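Informe de avance: tareas domésticas y de tienda con manipulador de un brazo
Proyecto Trallinow, segundo periodo
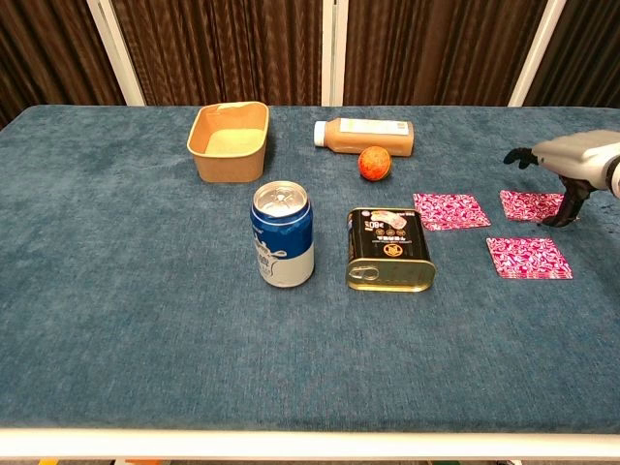
Mesa de trabajo con caja de cartón abierta, botella, lata, conserva y posavasos. A la derecha, la pinza.

Para: Américo Carvalho
De: Milagros Enriquez
Fecha: 26/11/22

El periodo empezó en septiembre con el cambio de sede a Lekcombe y terminó con la serie de recogida de mesa. La pregunta del encargo sigue siendo la misma: si una máquina puede asumir ya faenas sencillas de casa o de reposición en tienda sin una persona al lado. Con lo visto hasta ahora, la respuesta es que puede hacer una parte, despacio y con supervisión.

Trabajo realizado

Se completaron 197 intentos de los 500 previstos para todo el proyecto. Cada intento consiste en recoger objetos de la mesa y dejarlos en una caja o en un punto indicado. Vamos por detrás del calendario. Perdimos 22 días entre el traslado y la espera de una pieza de la muñeca que Zestach entregó tarde. El brazo funciona bien desde que se montó.

Los objetos son de compra corriente: bebidas en botella y en lata, conservas, posavasos y alguna pieza redonda pequeña. Mantenemos el paño de felpa sobre el tablero porque en las casas hay manteles, y un mantel cambia bastante el resultado.

Resultados por tipo de objeto

Latas de bebida en pie. Es el caso más favorable. La pinza las toma por el costado y las suelta derechas casi siempre. El tablero metálico de las pruebas anteriores daba más vuelcos que el paño.

Botellas tumbadas. El agarre por el centro es fiable si la botella está llena. Dejarla de pie después es otra cosa, y de momento solo pedimos que la deposite en horizontal.

Conservas rectangulares. Se levantan bien cuando la pinza entra por el lado estrecho. El sistema de visión se equivoca a veces con el brillo de las tapas y calcula mal la altura.

Objetos redondos pequeños. Ruedan al primer contacto si la aproximación no es vertical. Se ha reducido la velocidad en el último tramo, con mejora clara.

Posavasos y otras piezas planas. Siguen sin resolverse. Los dedos no consiguen meterse debajo y, al apretar, arrugan el paño. Una persona tarda un segundo en hacerlo. Hemos probado a arrastrar la pieza hasta el borde de la mesa para tomarla desde allí y funciona en parte, pero a veces acaba en el suelo.

Incidencias

Hubo 2 paradas de seguridad, ambas por exceso de fuerza contra la mesa. No hubo daños. El programa de planificación de Singhal se actualizó a mitad del periodo y hubo que repetir la calibración completa. La próxima actualización se hará entre series.

Valoración

Para reposición en tienda, con envases rígidos y posiciones conocidas, el trabajo es viable a corto plazo si se acepta un ritmo bastante inferior al de un empleado. Para recoger una mesa en una vivienda todavía no. El problema principal son las piezas planas y el hecho de que cada mesa está puesta de una manera.

Próximo periodo

Terminar los intentos pendientes, con prioridad para los objetos planos. Probar puntas de dedo más finas; el presupuesto de Zestach está pedido y se enviará aparte. Repetir una parte de la serie con otra iluminación.

Se solicita prorrogar la entrega final por los 22 días perdidos, sin aumento de la dotación.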